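January 14, 2022

Marmalade weather
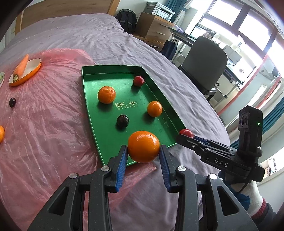
Oranges and plums, and the green tray.

So it has rained since breakfast and I've given up on the walk to Vetby. The path past the boatyard will be a bog until spring anyway, and I only wanted to go for the bakery (they do a cardamom bun the size of your face, and I think about it far too often). Instead I've been indoors making a mess of the kitchen and feeling very pleased with myself!

The big job was marmalade. I used my grandmother's recipe, the one that says to boil it "till it looks right", so that's no help to man or beast. Two hours in I was still dropping blobs on a cold saucer and poking them. It set in the end, a bit on the stiff side, and I've got 12 jars lined up on the windowsill. The last batch was in November and it was gone before Christmas, mostly on toast, mostly by me.

Then the cat got shut in the airing cupboard and sulked all afternoon. Then the man from Rosten rang about the boiler, and he can't come for another two weeks, so it's thick socks and the little heater until then.

I did read a good chunk of my library book with my feet on the heater, and the lighthouse keeper is definitely up to something. Soup for tea, the leek one. I must remember to buy more sugar, and stamps, and ring the dentist in the morning.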